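Re: [cell-users] Wrist camera picks the ruler edge instead of the pen

Hello list,

I answer here to the message from the Nultemcombe group, which I quote, and then I write down how we set up our two-arm table cell in Clultuvcombe. Part of it repeats what I sent in November, but the archive lost the formatting.

> We have the same cell as you, two arms on one white table. After we
> changed the fingers on the right side, the wrist camera view does not
> agree with the fixed camera any more. The arm goes to the pen and
> closes a little beside it. With a clear ruler on the table it is
> worse, it takes the ruler edge for the pen edge. Did you calibrate
> again from zero, or only the tool offset? And what do you put on the
> table when you check?

Only the tool offset, in our case. The new fingers were 2 mm longer than the old ones, and our offset file still had the old length. We looked for the mistake in the camera for 3 days before somebody measured the fingers. Please measure yours first.

## Order of work

1. Power off the arm, mount the fingers, tighten the screws crosswise. After 6 hours of running, tighten them again.
2. Open the gripper fully and look at the wrist picture. Both fingertips should stand at the same height. If one is higher, the finger is not seated well - do not correct this in software.
3. Move the arm through all its joints slowly and watch the cable loops. A cable which pulls on the wrist gives an error that changes with the pose, and it is very hard to find later.
4. Enter the new finger length in the offset file and restart the controller. Without restart it keeps the old value and does not warn you.
5. Run the 13 check poses. We use the script from the Renano package, with the speed set to low.
6. Lay ordinary objects on the table and compare the wrist view with the fixed view. We like to have clear plastic and glass among them, and pens, which are thin and punish a small error. A ruler under or over a pen is a good hard case for your problem.

Our table during the work, first from the wrist and then two times from the fixed side:

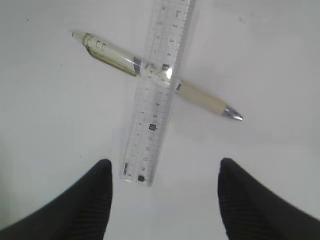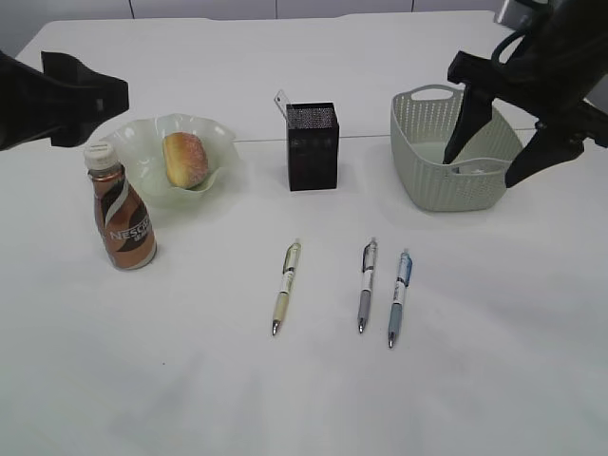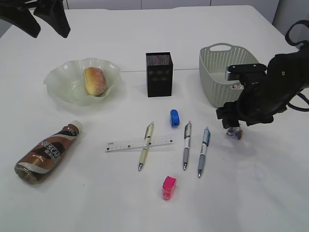

## About the ruler edge

In the wrist view above, the pen goes under the ruler, and there is a bright spot of reflection on the plastic next to the crossing. Such a spot is what disturbed our edge finder most. We made the lamp softer and told the edge finder to ignore very bright areas, and after this the pen was found in nearly all tries. The Nghiêm filter, which was recommended on this list, did not help us much, but maybe we used it with wrong settings.

If you measure the fingers and the length is the same as before, then I would suspect the camera bracket. Send the log of the check poses to the list and I will look at it in the evening.

With kind regards from Clultuvcombe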